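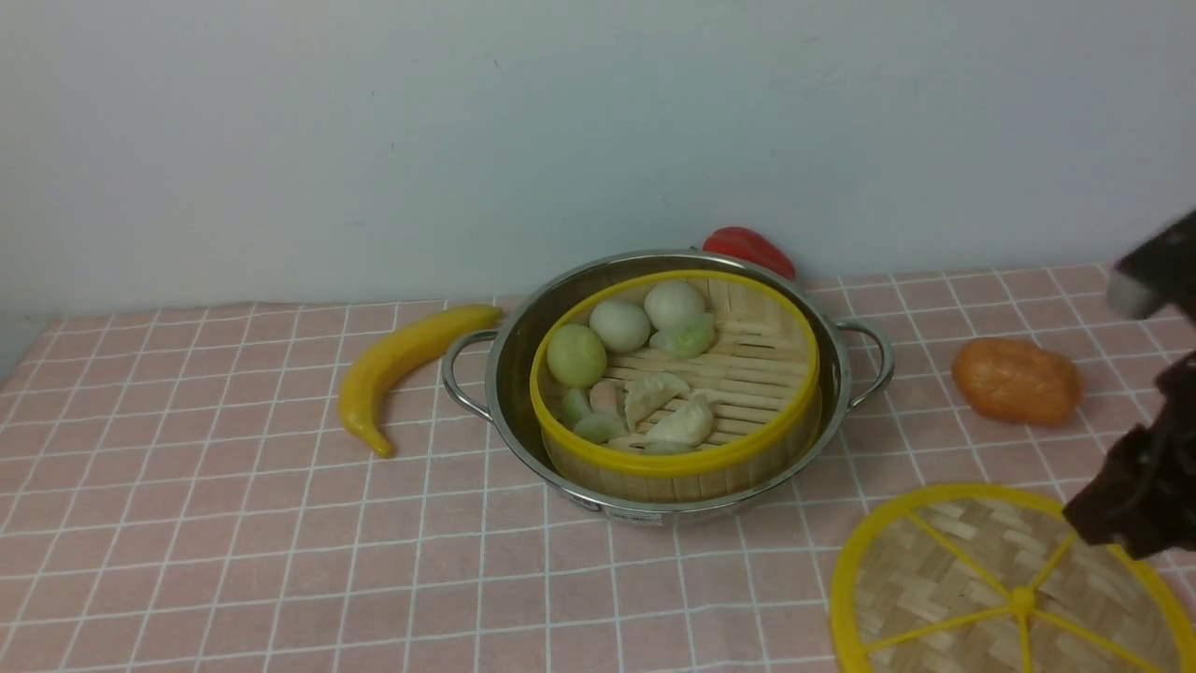

Play kitchen food, keep the sets together or mix them?
Posted by ritleyroad

We run a small toddler room in a church hall, mornings only, and I'm sorting the play food in September before the new kids start. Right now it lives in whatever tub it lands in. The dim sum gets the most use by a long way. It has its own bamboo steamer with the yellow rim, and the steamer fits down inside the steel pot with the loop handles, so I've been setting it out like that on the pink cloth with the buns and dumplings already in. The banana and the red pepper go on the table next to it. My question is whether people keep a set like this together in its own box, or put all the food in one big bin and let the kids sort it out.

moroz_92
Own box. We had one big bin and the small pieces went to the bottom and stayed there. Shoebox size tubs, one per set, lid on, done.

Brindalness
Disagree with moroz. One bin. Kids that age don't care what set it came from, they want a dumpling and a banana in the same pot. If you split it into boxes the adults spend all of cleanup sorting.

moroz_92
Cleanup takes us 7 minutes with the tubs. Tape a photo on each lid and the older ones do it themselves.

Brindalness
Older ones, sure. She said toddlers.

ritleyroad
Oldest is just over three. They do like putting the buns back in the steamer, so that part more or less cleans itself up. It's the fruit and vegetables that end up under the radiator.

Elibariki Nyaga
I would leave the steamer in the pot and store it that way, food inside, and bin the rest. You only need a shelf deep enough. Ours is 235 mm between shelves and a pot goes in fine if the handles face sideways.

One thing to check is the size of the smaller dumplings. Some of those sets are meant for three and up. We took the little ones out of ours and keep them for the afternoon group.

ritleyroad
Good point on the small ones. I'll put them through the choke tester tonight. There's still a sticker on the front of the pot too, low down. Does anyone have a way to get those off that doesn't leave glue?

jedus
Cooking oil on a paper towel, leave it ten minutes, then dish soap. Don't use a scraper on the shiny ones, it scratches.

Also is that a real pot? We stopped using real ones. Too loud in a hall and one came down on a foot.

Brindalness
Real pots are fine. The plastic ones crack and then you have an edge.

jedus
Depends on the weight. Ours was a stockpot, probably too big to be fair.

moroz_92
How do you wash the bamboo? Mine went gray along the bottom after one summer.

Elibariki Nyaga
Damp cloth, then stand it on its side to dry overnight. Don't soak it.

ritleyroad
Going to try the steamer in the pot on the low shelf and one bin for the fruit and veg. Will see how it goes by half term.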